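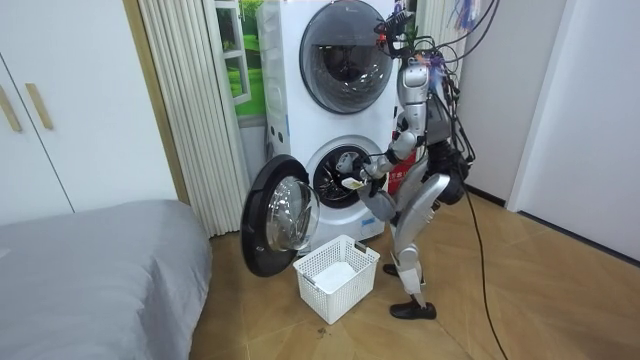

Stacked front-loading washer and dryer, lower door open.

Get Involved > Projects > Tirudura > Call for households

Filed under: Clothing and Textiles, Open Calls

Keep a laundry diary with us this June

Posted 16 April 2025

How do you wash a wool sweater? Do you turn your jeans inside out? Is there a chair in your bedroom where the not-quite-dirty clothes live, and if so, how long do they stay there before they go in the hamper or back in the closet? We would love to know, and we are looking for people who will write it down for us through the month of June.

Tirudura is a project about how long clothes last in ordinary homes. It is run from the Plakden Textile Workshop in Wragg, and it grew out of our mending evenings, where people kept bringing in the same kinds of damage and telling us very different stories about how it got there. Two shirts from the same store, bought the same fall, and one has a collar like new while the other is frayed right through. We got curious about everything that happens in between - the washing, drying, folding, ironing, hanging, stuffing in drawers - and found that we knew a lot about fabric and very little about what people do with it on a Sunday night.

So last year we ran a small trial with 71 households. It went so well that we're doing it again on a much bigger scale. We have room for 400 this time!

What you would be doing

You keep a diary for the whole of June. Every time a load gets done in your home, whoever does it fills in a short entry: what went in, what setting you used, what you put in with it, how it was dried, and anything that came out looking different from how it went in. The form has boxes to check and a big empty space at the bottom. Please use the empty space. In the trial, that was where all the best material turned up, including a very heated back-and-forth between two sisters over fabric softener and a lovely page and a half on how one man's grandmother taught him to hang pants by the cuffs.

You also pick two pieces of clothing to follow. One should be something you wear all the time and the other something you are careful with. We'd like to hear about each of them at the start of the month and again at the end: where you got it, what it's made of if the label is still there, where it's wearing thin, what you've fixed. If you send us a few snapshots of the seams and cuffs, that's wonderful, but you don't have to.

Then, near the end of the month, we ask for one phone conversation with somebody from the project. It lasts 20 minutes or so and there is nothing to prepare. We'll go over a few things from your diary and ask what you were thinking at the time.

You don't need to change a single thing about how you do your laundry. If you wash everything together on cold and have never sorted a load in your life, wash everything together on cold. If you iron pillowcases, keep ironing them. We aren't giving out grades, and the diary is only useful to us if it is a normal month.

Who we're looking for

Anyone over 18 who lives in or near Wragg and is responsible for at least some of the washing at home. You can be on your own, in a big family, in a dorm, in a house share, or looking after a parent. You can own a washer, share one in the basement, go to the laundromat, drop everything off and pick it up folded, or do the lot in the bathtub.

We had plenty of homeowners with a laundry room in the trial, and they were great, so please do sign up if that's you. We'd also like to hear from more of the following people this time:

- people who use a laundromat or a shared laundry room
- people who wash by hand, all the time or now and then
- households with a baby, or with somebody who gets through a lot of bedding
- people who work in uniforms, scrubs, kitchen whites or coveralls and wash them at home
- people who dry outdoors or on a rack all year
- anyone over 70
- students living away from home for the first time

If English isn't the language you'd choose for a diary, write in whichever one you like. Ask us about it when you sign up and we'll work out the phone call as well.

One household, one diary. If several people do laundry in your place, they can all write in it, and we'd be thrilled if they did. Just put initials next to each entry so we know who is who. Kids are welcome to add things so long as the adult who signed up is happy with it.

What you get

A paper diary and a pencil, mailed to you in a box with a small mending kit: needles, a darning egg, four spools of thread, some patches and a card with the basic stitches on it. The kit is yours to keep. There is an online version of the diary too, and you'll still get the kit if you choose that one.

Everyone who finishes the month and does the phone call also gets a free place at a Zarkum workshop. Zarkum is our teaching room on the ground floor, and the summer program is looking very good: darning by hand, replacing a zipper, taking in a waistband, getting stains out of old table linen, and a full afternoon on reading care labels, which I know sounds dry but fills up every time. You can pass your place along to a friend if you'd like.

And you get the results. We'll send you the finished report before anybody else sees it, and there will be an evening at the workshop with food where we go through what we found. The one after the trial ran so late that we had to be asked to leave the building.

How much time it takes

A diary entry takes a couple of minutes. A person living alone may only make a handful in the month, while a family of six will be making them most days, and we know that's a real commitment. Describing your two pieces of clothing takes a bit longer, maybe a cup of coffee's worth at each end of the month. If you miss a load, fill in what you remember and make a note that it's from memory. If you go on vacation for a week, write "away" and, if you can stand it, tell us about the suitcase when you get back.

What happens to your diary

Your name and address are kept apart from your diary, which only carries a code. We may quote from diaries in the report and in a small exhibit at the workshop, always without names, and you can tell us on the form if you'd prefer not to be quoted at all. Paper diaries are scanned and can be mailed back to you. Several people from the trial asked for theirs back, and one has carried on with it ever since.

You can drop out at any point without telling us why. Let us know and we'll remove your entries. Keep the mending kit.

We don't take money from appliance makers or detergent companies, and we won't be recommending any particular product at the end.

A few things people have asked

Can I take part if I'm moving in June? Yes, and please do. Moving is when a lot of clothes get thrown out, and we'd be glad to read about it.

My machine is very old / very new / makes a terrible noise. All fine. There's a page at the front of the diary for describing your setup, and you can put the terrible noise in there.

Do sheets and towels count? They do. So do dog blankets, curtains, sports bags, and the stuffed rabbit that has to be washed while its owner is asleep.

I send my shirts to the cleaners. Does that count? Yes. Make an entry for the day you drop them off and another for the day they come home.

Can my neighbor and I both do it? Of course, as long as you live in separate homes. Try not to compare diaries until the month is over.

How to sign up

Send a note to Ayuba Ofori, project lead, care of the Plakden Textile Workshop in Wragg, or stop by the front desk and fill out a card. Tell us your name, your mailing address, how many people live with you, where you do your laundry, and whether you want the paper diary or the online one. A line or two about something in your closet that you've had for ages would be nice too - I read every one of these and they make my week.

Places are given out as the cards come in, with some held back for the groups in the list above. Boxes go in the mail during the last week before the diary starts. If we fill up before we get to you, we'll put you first in line for the winter round, when we plan to do it all again with coats, scarves and wet mittens.

I can't wait to read what you send!

Ayuba Ofori
Tirudura, Plakden Textile Workshop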